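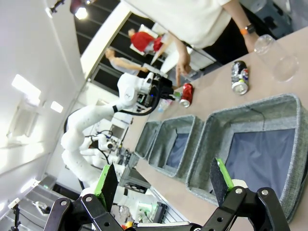 Maribeth Javier called the job lighter on the back and harder on the attention, a remark often repeated in accounts of the Lemineck sorting bench. The bench is a tabletop station at which robot arms place used drinks containers and wrapping in bins by material. It was set up in May by Numeo for the recycling firm Hindora.

Before the change, each sorter handled up to 3000 items per shift by hand.

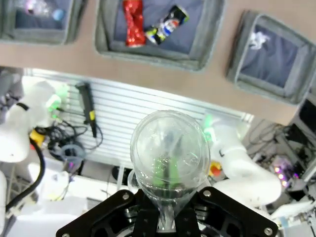
Grippers with two jaws do most of the lifting, and staff now deal with items the arms pass over. Hindora moved 6 sorters to checking and fault clearing, at the same rate of pay. Detlef Weidemann, in a review dated 01/02/2026, recorded 1099 stoppages, of which 761 were cleared at the bench.
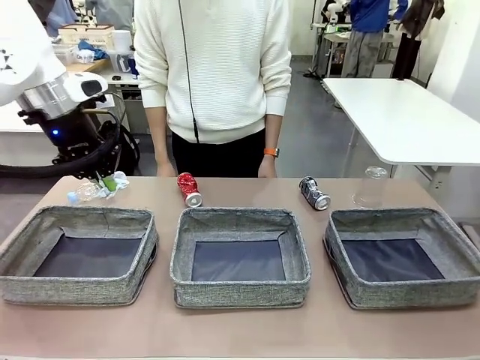

Clear plastic remains a known source of missed picks. The review also noted longer periods of standing, and breaks were lengthened as a result. A second bench is planned at Tolentino.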